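I've spent most of September arguing with a piece of software about where things are, and I think we've finally come to an understanding, the software and I.

The planner is called Skiten, and it's a lovely thing when it's in a good mood. You hand it a goal pose, it hands you back a path, and off the arm goes. What it wouldn't do (and this cost me nine evenings, plus a fair amount of tea) was finish the last bit of a reach without a funny little sideways swerve, just when the fingers were getting close to the dish.

I blamed the controller first, naturally, and retuned it twice. Then I blamed the depth estimates and went through all of those too!

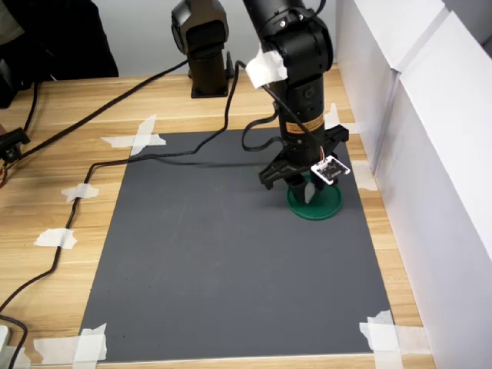 *Gripper down at the green dish on the grey mat.*

The trouble was in my own code, of course. Every new estimate of the dish's position kicked off a complete replan, and Skiten was starting each one from the last commanded pose instead of the measured one. The two were only 5 mm apart at worst, but close to the mat that's plenty. Now I freeze the target for the final descent and seed the planner from the joint readings, and the swerve has gone. It's eight lines of Python, most of them comments.

Next I'd like to move the logging over to Lodavstead, so I can scrub through a run with the plan and the joint readings side by side.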